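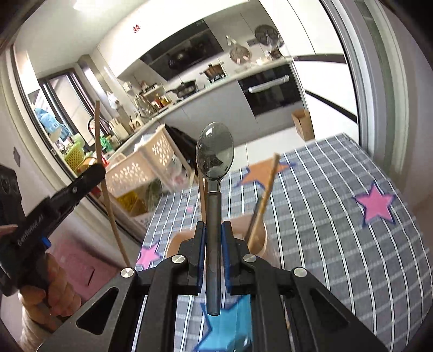

Spoon held upright, with bowl and chopsticks, at a table with a star-print tablecloth, with the stove behind.

Star-print tablecloth

A star-print tablecloth is a table covering with stars scattered over a plain, checked or plaid ground. I've kept one on my kitchen table for years, so I'm a bit partial (all right, very partial!), but I'll try to stick to what's useful in this entry.

Pattern. The stars usually sit loosely over the checks, and they don't line up with anything. Gray and white is a popular ground, with the stars in pink, blue or orange. Mine came from Alitz, who called the print Flodivness, and I still have no idea how to say it.

Size. Mine is 200 cm long, and it hangs nicely at both ends of a table for four. If your table is small, look for the short one, or you'll be sitting on the hem all through dinner.

Use. It's a kitchen cloth first, for bowls and spoons and soup that goes over the side. But a kitchen table is never only for eating, is it? By mid-afternoon the letters, pens and crafts have moved in, and a plastic basket or crate is the quickest way I know to clear everything before supper.

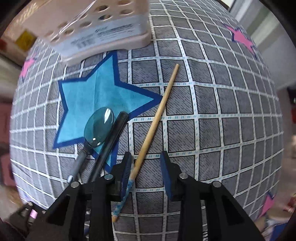

Magnifying glass, pen and pencil on the printed fabric, near a pink crate.

Marks. Pencil comes off mine with an ordinary eraser if I go gently. Ballpoint is another story, and I've got 2 little lines near one corner that have outlived every soap in the house. Food stains are easier, so long as you get to them the same evening.

Washing. Check the label, then wash it cool and inside out if it's a cover with a lining. I set mine to 104 degrees Fahrenheit and hang it over the door, where the creases mostly drop out by morning.

See also: Oilcloth; Place mat; Table runner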